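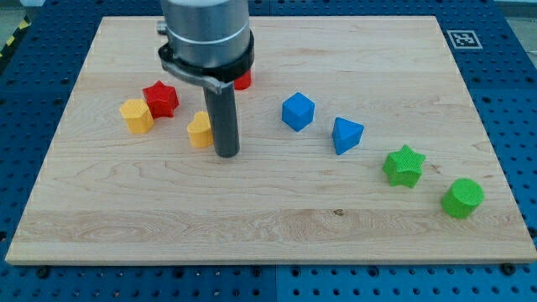
20th March

Cells were a mess this morning. Well, not the cells themselves, the plate map. Slamet had set out the cisplatin doses running left to right and I'd gone and pipetted them top to bottom, so that's one 96-well plate of ovarian line in the bin and a morning I won't see again. Redid it after coffee with the map taped to the hood glass at eye level, which is what Dagmar told me to do back in August and I didn't listen.

Anyway! The proper business is the sensitiser question. We're trying to work out whether the new batch of the Drelberg compound still drags the cisplatin dose-response curve to the left the way the old batch did, or whether we were kidding ourselves. Old batch gave us a lovely shift at 24 hours of pre-treatment. New batch, same nominal concentration, gave us something that looks like a shift if you squint and are in a good mood.

Things that could be different: solvent (same DMSO bottle, I checked the label twice), passage number (we're up to 66 on the resistant line, far too old, and I've asked Murray to thaw a fresh vial), and the serum. We changed serum lots when the Aaltonen order finally showed up and I don't think anyone wrote down which flasks went over first. If you did, please put it in here, even in pencil.

Savvas reckons it's protein binding, so more of the compound gets mopped up by the new serum and less of it reaches the cells. Fair enough, and easy to test: run the same thing in low serum and see if the two batches come back together. I've got enough left of the old batch for one go, maybe a bit over, so let's not muck it up. Nobody touch the brown tube in the minus 20 with the green dot on the lid, please and thank you.

Viability readout from the repeat plate, for what it's worth: untreated controls looked healthy and even, the vehicle wells sat right on top of them, and the sensitiser alone did next to nothing, as it should. One background well read 1,161, which is silly, so I've flagged it as a bubble and left it out of the mean (raw file is untouched, it's only flagged in the analysis sheet). The combination wells I'm not going to interpret until there are 2 more repeats. I know what I'd like them to say and that's exactly why I'm leaving them alone.

Rang Spyros over at Custoddale about whether they saw the same drop-off with their batch. They haven't opened theirs yet, but he'll send us a small aliquot on dry ice if we organise the courier. Yes please. I've put the request form on Dagmar's desk for a signature.

Also, the multichannel is dribbling from the third tip again. I've swapped the seal and it behaved itself with water, but it needs a proper calibration before anyone does serial dilutions with it. Use the old Skinden one till then, ugly colour and all.

For tomorrow: feed the resistant flasks, make fresh cisplatin in saline (NOT DMSO, it kills the activity, new students please note), label the low-serum media, and ask Murray about that vial.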